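Lista Hogar Menudo – archivo de mensajes
30 de noviembre – Teun Visser

Asunto: Re: mosquitos fuera de temporada

> Escribía Martens:
> En casa seguimos con mosquitos aunque ya haga frío. ¿Alguien usa los
> difusores eléctricos de líquido? El mío acaba siempre detrás del sofá,
> y cambiar el frasco es un suplicio.

¡Hola, Martens, y hola a todos!

Me encanta que salga este tema, porque en junio reorganicé justo ese rincón y sigo contentísimo. Saqué la regleta del suelo y la colgué en la pared, encima de la mesa de madera clara, con un gancho adhesivo azul que lleva un pez rosa (sí, de dibujos animados, y con un ojo enorme).
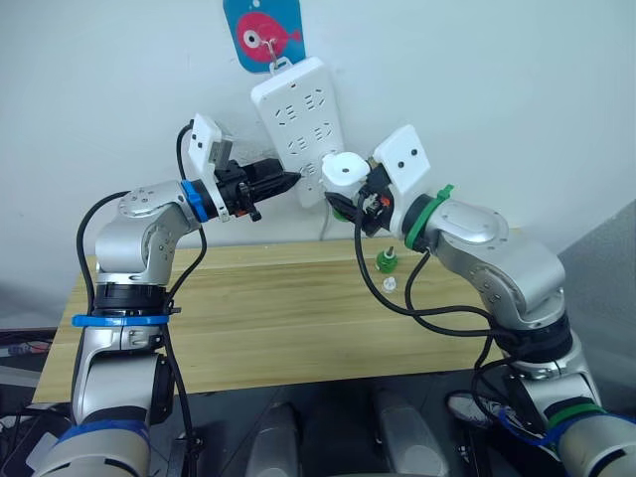
1. La regleta

Queda vertical, un poco torcida, con el cable cayendo hacia la mesa. El gancho es de Sillow y me costó 40 coronas. Antes de pegarlo limpié la pared con alcohol y esperé un día entero – con la pintura de mi piso, si te saltas eso, se despega. Tengo a mano todas las tomas y ya no me arrodillo para enchufar nada.

2. El difusor

Uso uno de líquido, de cabezal blanco, con el frasco colgando debajo. Se ve de un vistazo lo que queda, ¡una maravilla comparado con mirar debajo del sofá!
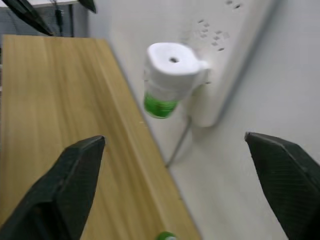 También probé a ponerlo en la toma más baja, pero me tropezaba con el frasco cada vez que dejaba algo en la mesa. En la mitad de arriba me va mejor. El frasco siempre hacia abajo, eso sí, y sin cortinas cerca.

3. El cambio de frasco

Lo desenchufo, lo dejo enfriar y lo cambio sobre la mesa, con buena luz y las dos manos libres. El recambio se enrosca recto, sin forzar. Guardo los de repuesto en una caja Grundora, en alto y con tapa, que tengo sobrinos.

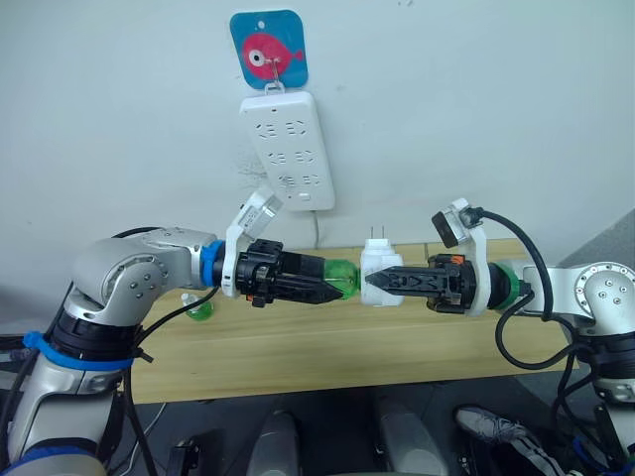 El frasco verde y el enchufe, sujetos encima de la mesa.

Martens, si te animas, cuéntanos qué tal. ¿Y alguien ha probado los recambios de Hesora? Me pica la curiosidad.

Un abrazo,
Teun

Comentarios (3)

marisa_v: ¡Quiero ese pez! ¿Lo hay en amarillo?

Pilu: Llevo más de 107 noches con el difusor en el pasillo y duermo de maravilla.

j.ortuño: Ojo con el peso, a mí se me cayó un gancho parecido con una regleta de seis tomas.

© Lista Hogar Menudo · Contacto · Volver arriba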